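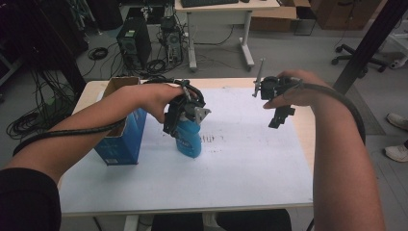
Ink refills and the paper table

2024-02-22

I decant ink in October and again in February, which keeps the desk bottles topped up for the year. The current stock is a blue from Punimitz, bought in a carton of 2 and stored upright with the flaps open so the levels can be checked.

The table gets one large white sheet, laid so that a narrow border of wood stays clear. Marks on the sheet are fine and I reuse it until they reach the edge – this one is on its third session.

Cost this time was 29 for the carton, against 11 for the small bottles Trovport used to sell. Flow is slightly wetter than the old Kjærgaard blue, and drying time on my usual notebook paper is around 11 seconds. I have not tried it on coated stock.

Ilídio Prata asked whether the caps need tape for storage. Mine have none. Bottles go back in the box neck up, and the box goes on the lower shelf away from the radiator.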